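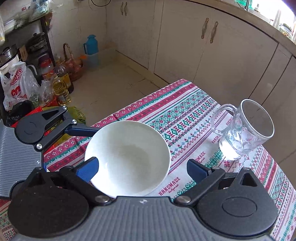

Rural halls talk, speaker notes. June version. Keep under 27 min incl. questions

START
Thanks, lovely to be here, cold hands etc. Don't do the parking story.
Say up front: this is about community suppers in small halls, not about catering. If they came for catering the other room has it.
Where I'm coming from: nine years on the supper roster at Zundwood, before that helping out at Daken when we lived up that end. Different towns, same arguments.

WHY SUPPER AND NOT A MEETING
People won't come to a meeting. They'll come for soup.
Zundwood tried a "community forum" first. Four people, two of them married to each other. Pause here.
Same hall, same month, soup night, 40 through the door. Ran out of bread by seven.
Nothing on the agenda and we still got the bus shelter sorted, plus who had the keys to the old tennis shed.
Don't oversell this. Some nights it's just soup.

THE ROOM
Long rows of trestles kill it. Tried it twice. People sit where they sat last time and talk to whoever they drove in with.
Small tables, four to a table, let people drag them together if they want.
Cloths make more difference than I expected. Any cloths. Op shop, somebody's nan's, doesn't matter if they match. Bare laminate and everyone eats with their coat on.
Lights: turn off the fluoro bank nearest the stage. Lamps if you've got them. Tag and test the lamps!! hall insurance will ask.
Heating on two hours before. Ours takes an hour just to smell less like dust.

FOOD
One pot veg, one pot with meat, label both, ladle for each. Labels on the pot not the lid, lids wander.
Proper bowls over paper. Paper goes soft and people hold it like it's about to go off. We have china from three different closed-down clubs, and I'd say get more than you think, washing up mid-service is misery.
Pudding from whoever offers. Someone always brings a slice. You'll get five lemon slices one month and none the next, let it go
Allergens: write-on cards and a texta at the door end of the bench. The cook fills it in, not you guessing.

MONEY
Gold coin in an ice cream tub. That's the whole system at Daken and it's worked for years.
Zundwood went to a set price for one winter. Numbers dropped, the takings were nearly the same, and the people who stopped coming were the ones we'd most wanted. Went back to the tub.
(If someone asks about grants: yes we had a small council one, it bought the urn. Reporting took longer than the suppers did. Move on)

WHO COMES
Slow bit, take your time here.
First few months it's the people who come to everything. Fine, you need them, they know where the fuse box is.
New families came once we moved the start to 5.30. Should of done it years earlier. Kids fed and home by seven.
Blokes on their own: give them a job. Tea towels, chairs, carving. Several of ours would not walk in as guests but they'll walk in as the chair man.
Lifts. Ask who needs one when you ring round, don't put it on the flyer and hope. The Mudard end of the road has no bus after four in the afternoon.

WHAT WENT WRONG
- Trivia. Too loud, older people couldn't follow, one team got nasty about a river.
- Guest speakers, ran over every time (yes yes, let them laugh)
- Skipping January. Took until autum to get people back.
- One person holding the whole roster in their head. That was me. Got crook, no supper. Now it's a book on a string next to the fridge.

IF YOU'RE STARTING ONE
Pick a date pattern and don't shift it for anything. First week of the month, done.
Borrow everything for the first three.
Flyer at the shop, the school and the tip. Tip works best, everybody goes to the tip.
Ring people. Takes ages. Ring them anyway.

QUESTIONS
Likely ones: alcohol (we don't, Daken does BYO, both fine), food safety certificate (check with your own shire), dogs (verandah).
Roster template is on the back table, take one, there's a sheet to leave your email if they run out.
Get the urn lid back from the kitchen before we leave.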